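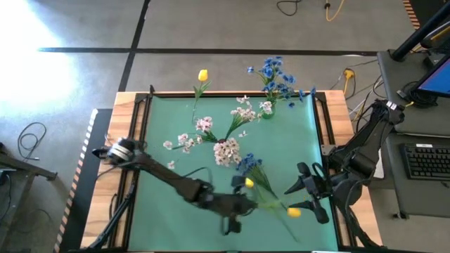 Flower arranging at a two-arm bench, with artificial stems on a green mat.

Workshop Tips: Planning and Budgeting for a Bench-Top Robot Cell

Members considering the purchase of robotic arms for light handling work are advised to read the following notes before requesting a quotation. They were compiled by Trefor Vaughan for the Detstead workshop advice pages and revised in December.

Begin with the task. Write down what the arms are to pick up, where each item starts and where it must finish. Thin, flexible items such as flower stems call for a different gripper from boxed goods, and a supplier will need to know this at the outset. Artificial flowers are a sensible choice for trials, as they may be handled many times without wilting.

Measure the bench. Allow for the full reach of both arms, including any part of the work that stands tall or hangs over the border of the table. A bench that suits one person seated may prove too narrow once two bases have been fixed to it. Our own budget allowed £139 for timber and fixings, and a further £84 for mats.

Choose a plain mat. A single strong colour makes small items easier to find and gives a little grip. Order a spare at the same time — shades vary between batches.

Plan the cables before the furniture. Each arm will require power and, in most cases, a separate data lead. Decide where these will leave the table and keep them clear of walking routes. Cable trunking, extra sockets and hazard tape are seldom included in a quotation. We set aside £87 for them and spent all of it.

Provide a proper place for the screen and keyboard. The operator should be able to see the bench without turning round. A monitor arm frees the desk for paperwork.

Consider daylight. Strong sun on a pale floor can trouble cameras, and the bright patch will move during the day. Visit the room at nine in the morning and again at three in the afternoon before marking out the position of the table. The price of a blind should be entered in the budget if there is any doubt.

Compare like with like. We obtained quotations from Julitz and from Verschueren. The lower of the two omitted grippers, which added £1878 to the final figure. Ask for delivery, fitting, training and spare gripper fingers to be shown on separate lines.

Tuulikki Kallio, who looks after purchasing at our Nateck site, recommends that staff time be costed as well. Setting out the items again after each trial takes longer than most applicants expect, and should appear in the plan as working hours.

Quotations should be kept with the equipment record until the guarantee has expired.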